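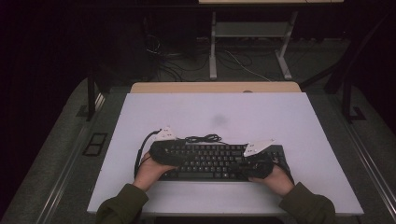
Keyboard on the white board, both hands in position.

Oct 16, 2023

Forenthorpe office, equipment diary. Entry by Armindo Bastos.

The morning was given over to the keyboards returned from the Rathore training rooms. Mr. Sequeira had asked that each be examined at the table before going back into stock, and the white board was used again as the working surface. Small parts are easier to find on it than on bare wood, and loose crumbs can be swept off in one pass. The gray smudge near the middle remains. It did not respond to the usual spray in June, and I have no further method to propose.

The procedure is unchanged from the last entry. The keyboard is taken by both ends, set square to the person seated, and pressed row by row, beginning with the top row and finishing at the space bar. Keys that stick are noted on the card. The keyboard is then turned over and tapped lightly, and the underside is wiped with a dry cloth. Mr. Barreto prefers to wipe first and press afterward. The office has not adopted this order, although I admit that his cards are neater than mine.

Two matters require attention. The legends on the older black keyboards are small, and several members of staff have reported difficulty in reading them late in the day. A request for a desk lamp was sent to Vurden with the last supply order and has not been answered. I have written again, quoting item 1717 in their catalog. The second matter concerns labels. The box held 500 when it was opened, and 22 are left — too few for the stock that is still to come from Mikitholm.

Mr. Rao visited before lunch to ask whether the table might be moved closer to the wall. I replied that the present arrangement should stand until the keyboard work is finished, and he accepted this with good grace. He also inquired about the carpet cleaning, for which no date has been given.

The afternoon was quieter than expected. I completed the cards, returned the cloths to the drawer, and left a note for Mr. Sampaio, who has the table tomorrow, asking that drinks be kept off the board — a request I have made before. The Mikitholm delivery is to be entered under a separate heading when it arrives.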